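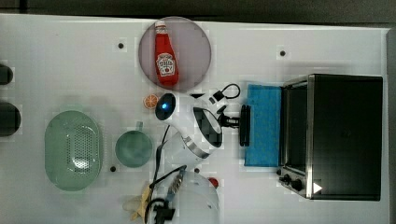
Two arms, one table: ketchup on the plate, folded blue cloth beside the toaster oven.

House rules for two arms sharing a tabletop?

Posted by Wim Van Leeuwen

Our group at Brosau is finally writing down rules for the kitchen table setup and I'm so happy we're doing it! We've got pick and place tasks with dishes, toy food and a cloth, and both arms can reach the middle. What do you all put on paper? Speed limits, who holds the stop button, where hands may go? I'd love to see real lists.

Assunta Caruso

Great project, you'll be glad you have it! Ours fits on one page:
One person runs the arms and keeps a hand near the stop. No other job.
Say "hands in" before reaching over the table, and wait for "clear."
Pause both arms, even if only one is moving.
Keep cables out of the shared middle zone and check them every 6 runs.
Oven unplugged unless the task needs heat.
Write down every stop, including the silly ones. We logged 174 by October and they taught us so much about our layout!
Also do a proper risk assessment. ISO 10218 is the usual starting point for arms.

Leka_fan

slow speed for anything new. we do 3 slow runs then normal

Futside

Seconding the log. Tape the zones on the table too, it helps new people a ton.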